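# Chapter 5: What Happens When Things Rub, Soak and Spin

I put off writing this chapter longer than any other in the book, and I think it's because I like the subject too much. Give me ten minutes on how cloth gets clean and I'll take an hour (ask my students at Trasside, who have sat through it).
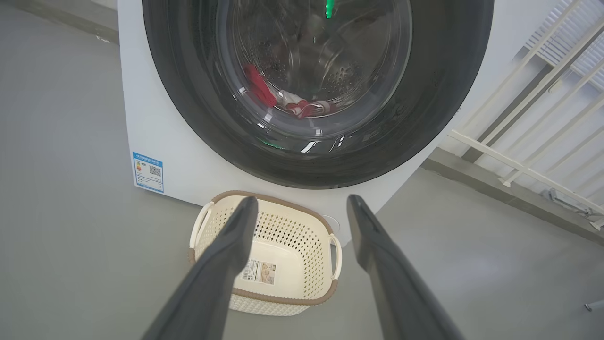 So let me start with dirt. We use the word for all kinds of stuff: cooking oil, mud, sweat, ketchup, grass, the gray ring inside a shirt collar. To a chemist these have very little in common. Mud is mostly tiny bits of mineral held in place by the weave. Ketchup is sugar, acid and plant color. Collar grime is skin oil with dust stuck to it, and it's the one that gives people the most trouble, because oil and water want nothing to do with each other.

You met that idea in Chapter 4, when we shook salad dressing in a jar and watched it separate. Hang on to that jar! Almost everything in the next few pages comes back to it.

## Words you'll need

Before we go on, make sure you're comfortable with these. I've put them in bold again where they first come up in the main part of the chapter.

- **Polar**: having a slight positive charge at one end and a slight negative charge at the other, the way a water molecule does
- **Surfactant**: a molecule with one end that likes water and one end that likes oil
- **Micelle**: a tiny ball of surfactant molecules, oil-loving ends pointing in
- **Hard water**: water carrying a lot of dissolved calcium and magnesium
- **Enzyme**: a protein that speeds up one particular chemical reaction

If "polar" still feels slippery, go back to the drawings in Section 4.2. It took me most of a semester to really get it when I was in school, and I don't want you racing ahead on my account.

## A stain on my own sleeve

I grew up in Urnumbridge, where the tap water is so hard that the kettle grows a crust. My grandmother kept a bar of plain yellow soap by the sink and scrubbed everything with it, and everything she scrubbed ended up a little stiff and a little gray. She blamed the soap. When we moved away and took the same brand of soap with us, the gray stopped, and she decided the factory must have fixed the recipe.

The soap hadn't changed at all. Soap grabs on to the calcium in hard water and makes a waxy scum that won't dissolve, and that scum had been settling into our towels for years. Modern detergents are built from different surfactants that put up with calcium much better, and most powders also contain a softening ingredient that ties the calcium up before it can cause trouble. We'll make scum on purpose in Activity 5A, so you can see it float.

That story has stuck with me because my grandmother was a careful observer. She saw the gray, she saw it stop, and she came up with an explanation that fit. What she didn't have was a way to test it. Changing two things at once (house and soap batch) meant she couldn't tell which one mattered. Watch for the same trap in your own lab notes.

## Four ways to move a stain

When you wash something, whether in a bucket or a machine, you have four tools: chemistry, heat, motion and time. Turn one down and you usually have to turn another up. A cold wash generally needs longer, or a better detergent. A quick rinse under the faucet can work fine if you rub hard enough. I find it helps to picture a pie with four slices, where the slices can shrink or grow but the pie has to stay whole.

Heat is the one people overdo. It's great for grease, which softens as it warms, but it can set blood and egg, because those are proteins and they cook right into the fibers. If you've ever boiled an egg you already know there's no un-boiling it.

## Getting ready

For the activities in this chapter you'll work in groups of 4. Each group needs 2 clear jars with lids, cooking oil, dish detergent, plain bar soap, a packet of Epsom salt and an old cotton T-shirt you don't mind cutting up. Wear your goggles for 5A and 5B, and wipe up spilled oil right away.

Before you open the first jar, write down an answer to each of these in your notebook. Please don't look ahead.

1. Why does oil float on water instead of mixing in?
2. What do you think would happen to a greasy rag left in plain cold water overnight?
3. Would a detergent that works well in one town work just as well in another? What would you want to know about the two towns?

Keep that page. We come back to it at the end of Section 5.3, and you'll want your first guesses in front of you, crossed-out bits and all.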